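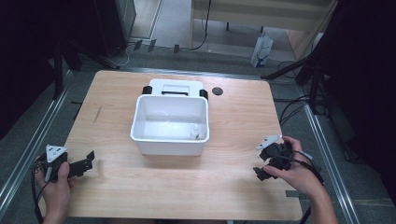

## Sorting out the cupboard under the sink

Set aside an hour and do it when the bin is due to go out the next day. You need two or three plastic containers, a cloth, some washing-up liquid and a marker pen.

1. Take everything out and put it on a table. Old newspaper underneath will catch drips.
2. Wipe the floor of the cupboard and dry it well. Feel along the pipe joints with a piece of kitchen paper. If the paper comes away damp, tighten the joint by hand and check it again in the morning.
3. Go through the bottles. Keep one of each thing and put the spares somewhere else. Don't pour two part-used cleaners together, even if the labels look alike, and never mix bleach with anything.
4. Measure the space before you buy any containers. Mine is 69 cm wide, but the waste pipe takes up 23 cm of that in the middle, so one long tray was never going to fit.
5. Put the things you use daily in an open tub at the front. A tub catches leaks and can be rinsed in the sink. Dishwasher tablets and anything harmful go in a lidded box with clips - on a high shelf if you have small children.
6. Write the month on each bottle when you open it.

I do the whole job every 6 months, in May and again in November. In between, I just lift out the front tub and rinse it.

Old paint, white spirit and drain cleaner shouldn't go in the household bin. Most council tips take them, but check the opening hours first - ours in Hodholm shuts at lunchtime on Saturdays.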